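From: Michalík
To: Cuva list, household and small rooms
Subject: Re: [cuva] One basket for the shared table

On Thursday Wultar wrote:

> We have the same trouble in our place. Everybody puts their
> things on the big table and in the evening it is full. I tried
> trays, I tried a shelf near the door. How do you do it with the
> basket, and what goes in it? Please write a little more, the last
> message was too short for me.

Dear Wultar, dear all,

I am sorry for the short message, I wrote it before work. I will try to explain better.

We keep one plastic basket on the table. Its sides have small holes, so the air comes in when there is cloth inside. Before this we had a closed box, and the cloth had a bad smell after a weekend. The basket stays on the table all day and it has no lid.

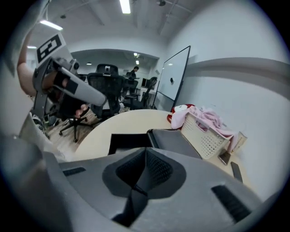 The white basket in its usual place on the desk.

The first rule is that only soft things go inside: towels, a sweater, a scarf. Phones, cups and papers stay out, because people search for them and then pull everything up. The second rule is that a bag stands next to the basket and never in it. I was not strict with this in the beginning, and one full bag took all the room.

I must say that we do not fold very well. The pink cloth goes in as it is and a part of it hangs over the side. For me this is acceptable during the day. The red Hello Kitty bag has its place at the left, and the flat dark green thing stays in the middle, where it is easy to reach.
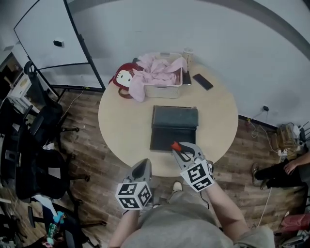

Gesex wrote to me off the list that a basket only hides the problem, and that in their rooms it was full in 2 weeks and then forgotten under a coat. They would like to know who empties it.

This is a fair question. We empty it at the end of the day, the person who leaves last. The cloth is taken out and folded, the cup goes to the kitchen, and the bag goes home with its owner.

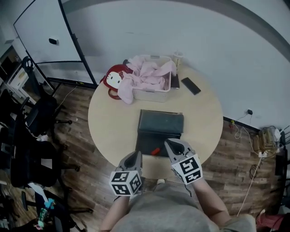

If something is still in the basket the next morning, it goes on the chair by the door, and after that it is not my business any more. I did not find a better way.

Wultar, you asked also about the size. Take one that you can lift with one hand when it is full. I can measure ours if you need it.

With best regards,
Michalík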